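I have started testing my own tap water. It began in June, when the new kettle grew a beard inside a fortnight, and it has since taken over my evenings.

For context: I live in Jidcombe, where the water is hard enough to be listed as a local industry. We've all got opinions on descaler. Mine are stronger than most.

My first effort was a paper strip from the hardware shop. You dip it, wait, then compare it with a chart printed in five shades of the same purple. I got "hard" or "very hard" depending on which lamp I stood under.

So I've been reading up on how it's done properly, with glass.

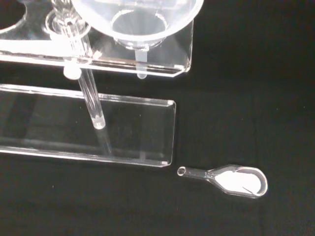
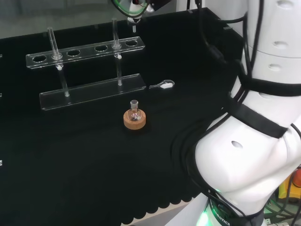 Clear acrylic on black. I now want a rack like that for the kitchen and have been told no.

What does a hardness figure measure, then?

It's the calcium and magnesium dissolved in the water, usually given as milligrams per litre of calcium carbonate. The bigger the number, the more chalk you'll find in the kettle.

The kit I bought in the end is a Nulberg drop test. You fill a little vial to the line, add one tablet, and it goes pink. Then you add drops until it goes blue. The leaflet shows a crisp change from one to the other.

What you get is pink, pink, slightly sad pink, mauve, a mauve you want to call blue because it's nearly ten at night, and then blue.

I have learned to swirl between drops. I have also learned not to swirl with enthusiasm. There's a mark on the worktop that we are calling "the incident".

Kitchen tap, cold, first thing in the morning: 152. I wrote it on the calendar, under the dentist.

By the leaflet's table, 152 is only "moderately hard". I was quite put out. You don't scrub a shower screen for years to be told it's moderate.

Ran it again. 152. Rinsed everything, ran it again with the other tablet pot, and got 152 once more, which is either very good technique or a stuck mind.

The jug filter was next. It's a Bornard, it lives in the fridge door, and the cartridge light has been flashing at us since spring. Filtered water came out so close to the tap that I had to check I'd labelled the cups.

New cartridge fitted. The number dropped by more than half. So the light meant something all along, and I owe it an apology.

Side note for anyone else with a jug filter: throw away the first 2 fills after changing the cartridge. It's in the instructions. The instructions were behind the microwave.

I went round to my sister's in Tindall with the kit in a sandwich bag, as a treat for everybody. Her water took hardly any drops at all. Soft as anything. She's had the same kettle for a decade and it looks like it did in the shop.

She also says her tea tastes flat and mine is better. I've chosen to hear this as a compliment to me and not to the limestone.

Somebody asked about whole-house softeners. The quote I had was 2000 pounds fitted. For 2000 pounds I can buy a great deal of citric acid and keep my cupboard under the sink.

Citric acid is what I'd recommend, by the way. Two spoonfuls in a full kettle, boil, leave it half an hour, tip it out, rinse twice. Don't use it on marble. I haven't got any marble – I just like saying it.

Vinegar works too but the next three cups taste like chips.

Next up is the water butt. It's rain, so it should be very soft, but there's a lot of moss in there and something with legs. I'll strain it first.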